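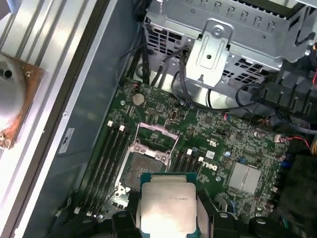

CPU just below the open socket, load plate up, memory slots still empty.

Swapping the processor in an old Dell tower - how do I know which way it goes?

Posted by Zaid Saab, May 22, 2025

Hi all, I picked up this Dell tower from a surplus sale and I'm putting a different processor in it. The old chip is out and so is all the memory. I've never done a socket like this, with the pins down in the board and the flat metal lid on the chip. I'm scared to death of bending one. Is there a trick to lining it up, and do I need to clean anything first? Also it has two banks of memory slots, one on each side of the socket, and I have no idea where to start with those.

Mei-kuen Chow
Look for a little gold triangle on one corner of the chip and match it to the marked corner of the socket. There should be notches on the edges too. Hold the chip by its sides, keep it level and set it straight down - no sliding! It needs zero push. If it rocks, lift it straight up and look again. Then lower the plate and close the lever, which will feel stiffer than you'd like. I nearly chickened out on my first one, and it was fine.

Wipe the old paste off the cooler with rubbing alcohol, let it dry, then put a small blob of new paste on top of the chip. I've had the same tube of Lotance for years and it still works.

Kuo-hua Yang
just drop it in, its not that hard. check the board supports that cpu tho

Lai-ching Chiang
Agree on checking support first. Look up your exact model and see if it wants a BIOS update, and do that with the OLD chip in. I skipped it last September and had to take everything apart again.

For the memory, the order is usually on a sticker inside the side panel or in the service manual. Mine wanted the slots with white latches filled first, but go by your own manual. And unplug it from the wall before you touch anything else in there.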